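Home Shop Cloths & Linens Care Guides Our Story Cart (0)
Search the shop Go Advanced search

The Zestitz Blue Household Cloth

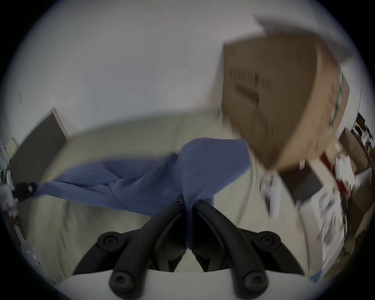
What it is and why we keep ordering it

We have carried a good many cloths over the years, and the blue Zestitz is the one that people come back into the shop and ask for by name (or by "that blue one," which is fine too, we know what you mean!). It is a plain, soft, everyday cloth that bunches up easily in the hand and doesn't mind being folded, wrung out, clipped up or left in a heap on the table until somebody gets around to it.

I first got mine in December, when my sister was visiting from Husudberg and had used up every dish towel I owned on one roasting pan, and I have been reaching for it ever since. It wipes a counter, it dries the good glasses, it goes under a dripping colander, and on a bad morning it has been wrapped around a bag of frozen peas and held against a knee.

Hanging and clipping

There is no loop sewn on. We asked Zestitz about that, and they told us a loop was the first thing to tear on their old cloths, so they left it off. A small clip on one corner does the job very nicely, and you can pull the rest out as far as you like to let the air at it. My own clip came out of the junk drawer — yours probably will too.

Details

Color: blue only for now
Sold: in packs of 3
Price: $15 a pack
Wash: warm, with like colors
Dry: line or low tumble
Fabric softener: please don't, it spoils the way the cloth soaks things up

Wash it once before you use it the first time. A little color may come out in that first wash, so keep it away from your white shirts, and after that you can throw it in with just about anything dark. It will come out wrinkled. I have never once ironed mine, and I don't plan to begin.

Ordering

Orders go out from our Wevmont store on weekdays. If you'd like more than 32 packs, for a church kitchen or a rental cottage or what have you, write to us first and we'll see what is on the shelf and work out the shipping with you. Packs can be returned unopened, and if one cloth in an opened pack has a bad hem, just send us a note and we'll put a new one in the mail.

— Vesela Karagiannis, for the shop
Page updated January 25, 2018

Comments

Stan: Bought two packs for the garage and my wife took one for the kitchen. Will be ordering again. Any chance of a green?

Marjean: Does the blue run after the first wash? I have a cream tablecloth I'm nervous about.

Vesela: Mine hasn't, but I'd still keep the tablecloth in its own load, Marjean. Stan, I've asked them about green!

Dot in Wevmont: Wish it had a loop. Nice cloth otherwise.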